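Forenach Robotics Club: Kitchen Bench Tips for Members

These notes are for members preparing the drinks task for the Mivo student competition. They were compiled by Kylie Bright and are to be read together with the bench rules.

Covering the table

Cover the whole working surface with brown paper before any food is brought out. Pull the paper flat and fix it underneath the table. Replace it if it tears or becomes damp.

Marking out

Divide the paper into large rectangles with blue tape. Press each strip down from one end to the other and smooth out any creases, as a raised edge may catch a cup. Members should use the tape kept in the Ní Bhriain room and return the roll afterwards.

Preparing the fruit

Wash lemons and strawberries, and dry them thoroughly. Lemons should be cut into slices 7 mm thick on a board reserved for food. Strawberries keep their leaves. Slices may overlap on the board, provided that the lowest is easy to reach.

Cups and ice

Plastic cups are to be used at all times. Ice is kept in a bowl at the side of the table and should be the last item set out. Allow 200 g for each run. Water is not to be poured while the arm is powered.

Before starting

One member stands at the stop button throughout. Keep hands clear of the taped area once the arm is holding a cup.
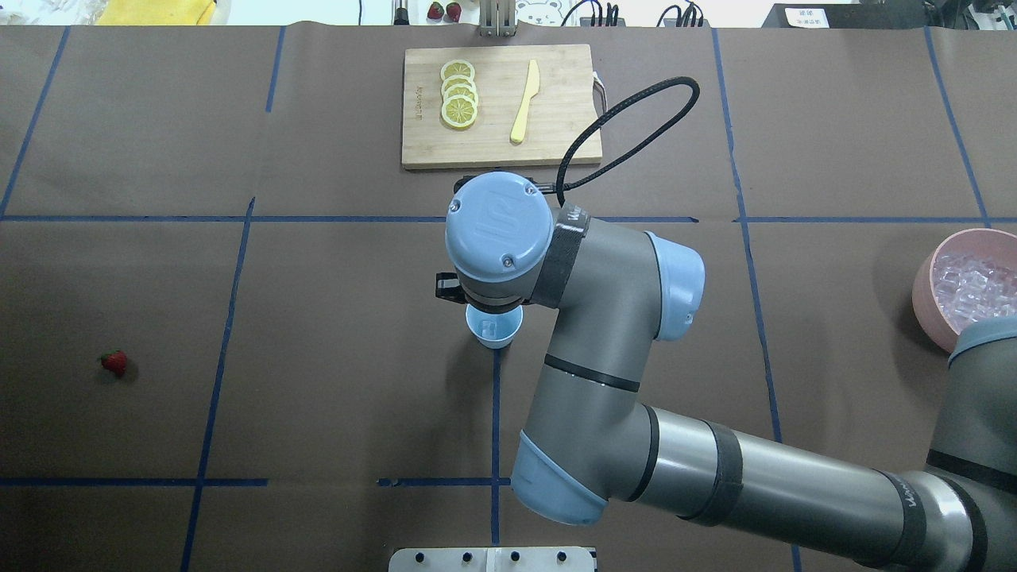

Clearing away

Switch off the arm before removing any food. Wipe the fingers of the gripper with a barely damp cloth and dry them at once. Fruit which has been handled during a run must not be eaten. Faults should be reported to Tadhg Lenihan before the bench is used again.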